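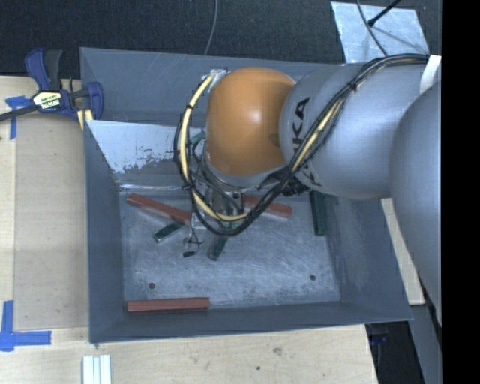 Cleiton Araújo wrote in to ask whether he could skip the roster step and start scoring from the first pitch, then fill the names in between innings. You can, Cleiton, but I wouldn't. Tramo will happily let you score a whole game with blank batters, and then you get to spend your evening working out who hit the double in the fourth. Do the roster first. It takes a few minutes and you'll thank yourself by the second inning.

Section 3: Setting up your first game

I'm assuming you've already installed Tramo and signed in. If you haven't, go back to section 2 and come and find me when you're done.

Adding your team

1. Open the Teams tab and tap New Team. Type the name as you want it on the printed box score (ours is Dukasstead, all one word, and I still managed to get it wrong on the first go).

2. Tap Roster, then Add Player. You need a surname and a shirt number. Everything else is optional, though I'd put in batting and throwing hand while you're there.

3. If two players share a surname, add a first initial to both. The play-by-play only prints surnames, and you'll end up with a line that has the same man pitching and pinch-running for himself.

4. Save. The roster holds 85 names, so there's plenty of room for the whole club if you'd sooner keep everybody in one place.

Note: accents are fine. Our catcher is Avotiņš and the box score prints him properly, little mark under the n and all. The older Pratar export strips them out, so if you send your files to a league that still uses Pratar, check the names before you press Send.

Creating the game

5. From the Games tab, tap New Game and pick home and away. If the other side isn't in your list, choose Guest Team and give it a name. You can fill in their batters as they come up.

6. Set the number of innings. The default is nine. For a doubleheader, make two separate games and change each one to seven - please don't try to run them as a single game, it wrecks the pitching totals.

7. Choose your designated hitter rule. This one can't be changed once the first pitch is in!

8. Put both batting orders in. Press and hold a name to drag it up or down. The starting pitcher goes in the grey box underneath, even if he isn't batting.

9. Tap Check Line-up. Tramo will moan if you've got two shortstops or no left fielder, and it's usually right.

Caution: once you tap Play Ball, the starting line-ups are locked. Any change after that counts as a substitution, and in most leagues that means the player who came out can't go back in. If you spot a mistake before the first batter is finished, use Menu, Restart Game. After that you're into Corrections, and that's section 6.

Scoring a trial inning

I always tell new scorers to have a go with a pretend game before the real thing. Ismael Sampaio did his from an old recording in April and came back with a list of questions longer than this manual, most of which I've now answered in here.

10. Tap Ball, Strike, Foul or In Play for each pitch. If you only want results and no pitch count, switch on Quick Mode in the corner.

11. For a ball in play, tap the field where it was picked up, then choose the result. Ground ball to short, throw to first, out: tap the shortstop, tap the first baseman, tap Out. It'll write 6-3 for you.

12. Runners move when you drag them. Let go on the base and pick the reason (hit, error, wild pitch, steal). Tramo guesses first, so read the guess before you tap OK.

13. Got it wrong? Undo goes back 20 plays. It doesn't ask you to confirm, so tap it gently.

Note: an error and a hit look very similar on the results list, one right above the other, and I've given away a few hits by having fat thumbs. Turn on Large Buttons if you score outdoors with gloves on.

14. When the third out goes in, the sides swap by themselves. Check the runs, hits and left-on-base figures at the top against your paper card, if you keep one.

Leave the trial game in your list for now. You'll want it for section 4, where we print a box score and sort out the earned runs.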